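Subject: Re: [sourdough] rye starter gone sluggish, and the Clilton swap

Perrine Perrin wrote on 12th April:
> Hello all, my rye starter has been sulking ever since I moved house.
> It used to double between breakfast and lunch and now it barely
> lifts by teatime. Same flour, same jar, same spoon practically!
> The kitchen in Dremville is a good deal colder than the old one
> and the water tastes different too. I've been feeding it once a
> day. Do I throw it out and begin again, or is it worth saving?
>
> Also, is anyone bringing wholegrain to the Clilton swap? I've got
> more white than I know what to do with.

Oh Perrine, please don't throw it out! Rye starters are the toughest things going. I left mine at the back of the fridge all through February a couple of years back, grey water on top, smelling like nail varnish, and it came round with a bit of attention. Yours is lifting by teatime, so it's alive and it's eating. It just isn't warm.

My money is entirely on the kitchen. When I lived in Grekport I had a flat over a launderette and I thought I was a genius, because everything I baked rose like mad. Then I moved up the hill to a stone cottage and made bricks for a month. I blamed the flour, then the salt, then the new oven, and all the time it was the windowsill I was keeping the jar on. I moved it to the shelf next to the boiler and had a proper loaf by the weekend.

So the first thing I'd do is find it a warmer spot. Top of the fridge if yours gives off any heat, or the oven with only the light on (do put a note on the door, I have cooked a starter and it's a sad smell). A cool box with a jam jar of hot water in it works nicely too, and you can top up the hot water when you go past.

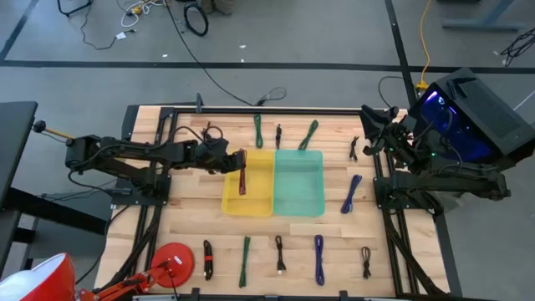 Then the feeding. Once a day is fine for a starter that's ticking over, but if you want to build it back up I'd go to 2 feeds for a while, morning and last thing at night. Keep 30 grams of the old starter each time and give it the same weight of rye and the same of water. Make the water lukewarm, that helps more than you'd think in a cold room. I'd give it 7 days before deciding anything. Mine usually looks worse on the second or third day and then suddenly it's all bubbles and climbing up the glass, and I go and fetch people to look at it.

About the water: I wouldn't worry too much, but if it smells at all like a swimming bath, leave a jugful standing overnight and use that. It costs nothing to try. I did it for years out of habit and then stopped and couldn't tell you there was any difference in the bread, but my tap water was never very strong.

One more thing, how stiff do you keep it? Rye drinks up such a lot. If it's like mortar it can be working away quite happily and never rise much at all. Push a spoon through it and see if it's full of holes underneath. If it is, you can bake with it today!

As for the swap, yes, I'm bringing wholegrain rye and a bag of the Boychuk stoneground, which I've only just discovered and am completely taken with. It's coarse and a bit sweet and it makes the kitchen smell of malt. I'd love some of your white in return, I'm down to the dusty end of the bag. I'll also have 3 jars of starter to give away, so if the very worst happens to yours you can have one of those. They're descended from the fridge survivor so they won't mind Dremville.

Does anyone else keep a rye going in a cold house? I'd like to hear what you do in the winter, particularly if you haven't got a boiler shelf. And if whoever brought the caraway loaf last time is reading, could you please post the recipe? I've tried to copy it twice and got nowhere near. I think there was potato in it.

Let us know how it gets on, Perrine!

Happy baking,
Jo

Filed under: Starters & leavens | Swaps and meet-ups
Contact the list owner | Messages copyright their authors | Back to top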